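Issue date: Monday, December 25, 2023
Prepared by: Amna Butt, Workshop Procedures
Checked by: Xolani Mokoena

# Sorting and Storing Wire Harnesses in Compartment Trays

This procedure applies to all staff and trainees at the Kanach repair workshop who remove, check or put away small wire harnesses. It replaces the sheet issued in July. The section on bench layout has been rewritten, and the instructions on tape are new.

Harnesses for powered equipment are covered by a separate procedure and must not be handled under this one. If you are unsure which procedure applies, ask Irfan Ansari before you begin.

## What you will need

- A clean moulded tray with a smooth floor
- Clear adhesive tape and white cloth tape
- Blunt-nosed scissors
- Paper labels and a fine permanent pen
- A soft, dry cloth
- The stock record for the harness type

Trays are kept on the lower shelf by the Naciri bench. Use a tray of one plain colour so that thin wires show up clearly. Do not use the deep grey bins, which are reserved for motors and brackets.

## Before you start

1. Make sure that the equipment from which the harness was taken has been switched off and unplugged, and that its tag has been signed.
2. Wipe the tray with the dry cloth. Remove any clippings of wire or plastic, especially from the corners.
3. Take out one harness type at a time. Types that look alike often differ only in length or in the order of the pins, and they must not share a tray until each has been labelled.
4. Find the matching page in the stock record and place it beside the tray.

## Checking each harness

Hold the harness by its connectors or by a taped section. Do not lift it by a single wire.

Begin at one end and follow each wire to the other. Look for cuts, flattened places and bare metal. A twisted pair should stay twisted up to the point shown on the stock record; if it has opened out, turn it back gently by hand and do not pull it tight.

Spade connectors need particular care. Check that the insulating sleeve covers the metal and that it has not split. A sleeve that has slid back may be eased forward with the fingers. If it will not stay in place, put the harness in the repair envelope and write "sleeve" on the front. Do not crimp a connector again at the sorting bench. Crimping is carried out by Oluwatosin Nwosu's section, which has the correct tool for each size.

Small white connectors should be checked from the open side. Every wire should sit fully home. Press lightly on the back of each wire, and stop if it moves.

## Laying out the tray

Set the harnesses down in open curves. A wide bend does no harm, whereas a sharp fold beside a connector will in time weaken the wire. Start with the longest harness and fit the shorter ones into the space that remains.

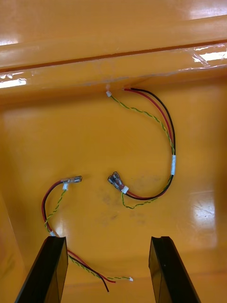 Connectors should be placed where they can be read and counted without moving the wires. Keep the ends of one harness apart from those of the next, so that either can be lifted out alone. On the orange floor, the two spade connectors of the upper harness lie side by side, and there is a clear gap between them and the single spade connector to their left. The red and black wires follow a broad arc with the yellow and green pair just inside it, and a short band of white tape holds the bundle together partway round. One band of this kind is enough for a short harness. Longer harnesses should have a second band near the far end, but never directly against a connector.

Clear tape may be used on the ledge of a tray. It must not be stuck to bare wire or to the mouth of a connector, as it leaves a residue that is slow to clean. Replace any piece that has begun to lift.

## Labelling and storage

Write the harness type, the length in millimetres and your initials on the label. The two lengths in regular use are 300 and 900; write the figure in full each time. Fix the label to the outside wall of the tray, facing the front of the shelf.

No stack may be more than 10 trays high. Finished trays go to bay 13, where Angelica Agbayani's team enters them in the Drirkamik stock book at the end of each shift. Trays which are not finished stay on the bench with the stock record page on top.

## Faults and queries

Report missing labels, mixed types or damaged trays to Irfan Ansari on the day they are found. Requests for new tape or trays should be made on the Anum supplies form, signed by the bench lead.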